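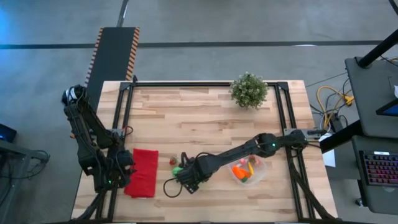 Wendell Holloway said in my last thread that I should stop leaving a cloth on the wood and give the top at least a week without oil before deciding anything. I did both for most of May and I still have two problems, so I'm starting a new thread with more detail.

The top is butcher block, light strips glued side by side, a mix of tan, cream and a few browner ones. It came from Kidau as a countertop, almost 98 inches long, and I cut it down to make a work table. It sits in the downstairs workroom on a bare concrete floor and has black metal rails around it. I put two coats of Prinis oil on it when it was new. It gets used every day for small parts, sorting things and folding cloths. No food.

First problem is color. I keep a red cloth on the table for wiping up. It usually gets folded and left in the same area. I now have a faint pink patch on one of the cream strips, around the size of my palm. Wiping with dish soap and water made it lighter but didn't remove it. The browner strips next to it look fine, or maybe the pink just doesn't show on them.

Second problem is that the surface feels slightly fuzzy wherever I wipe a lot. It was smooth when I finished it. You don't see it much but a dry cloth catches on it.

Do I have to sand the whole thing or can I do only the bad area? I would like to avoid clearing the table and taking off the rails. Also should I be doing anything different about the oil?

Alaric Mercado
Asked in Wood surfaces and worktops

Wendell Holloway

You can do a small area. Oil is forgiving that way, varnish is not.

The fuzz is raised grain. Water swells the fibers, they stand up, and when they dry they stay up. Every new oiled top does this to some degree, and it's worse if it wasn't wetted and sanded once before the first coat. Two coats is also on the thin side for a table that gets wiped daily.

What I would do:

Wipe the area with a damp white cloth and let it dry overnight. Next day sand by hand with 220, with the grain, using a flat block. Don't use your fingers behind the paper, you'll dig a low spot. Go along the full length of the strips you're working on for a foot or so past the patch in both directions and ease off toward the ends. Vacuum the dust. Do not blow it around, it ends up in everything.

For the pink, see what's left after the sanding. Dye from a cloth usually sits in the top layer of the wood together with the oil. If you still see it, go down to 150 on that strip only and then back up to 220. I wouldn't use bleach. It will take the pink out and it'll also leave the cream strip whiter than its neighbors, then you are chasing that.

Then oil. Thin coat, wait 20 minutes, wipe off everything that will come off. Let it sit a day and repeat. Do the repaired area twice and then do one light coat over the whole top so the sheen matches. The patch will look paler for a few weeks. That evens out.

You can leave the rails where they are. Just keep oil off them and wipe any that gets on before it goes tacky.

One safety thing. Lay the oily rags out flat to dry outside, or put them in a can of water with a lid. Do not leave them folded in a pile. Depending on what's in the oil they can heat up and catch fire.

Pennington

I had the same pink stain from a red towel. Never got rid of it. You stop noticing. I'd get white cloths.

Hirosley Bench

Agree with most of what Wendell wrote but I would check the underside before doing anything. If only the top face was oiled, the two faces take up moisture at different rates and the panel can cup. A basement-type room with a concrete floor can be damp in summer. Lay a straightedge across the strips (not along them) and look for light under it. If it's flat, put a coat on the underside when you get the chance and move on.

Also look at how the wood is held. A top like that gets wider and narrower across the strips over the year. If it's screwed tight to metal at both sides, it has nowhere to go and you get a split along a glue line, usually near an end. Slotted holes or oversized holes with washers are enough.

On the cloth – wash the red one separately a few times, hot, until the water runs clear, if you want to keep it. Vinegar and salt do nothing for modern dyes, whatever the label on the towel rack says. And hang it up damp instead of folding it on the table.

Alaric Mercado

Thanks. Checked with a straightedge and it's flat. The underside has no oil on it at all, so that goes on the list. Sanded the patch by hand this morning with 220 and most of the pink is gone, there's a little left right along the glue line. Will try the 150 on that strip tonight and then start on the oil.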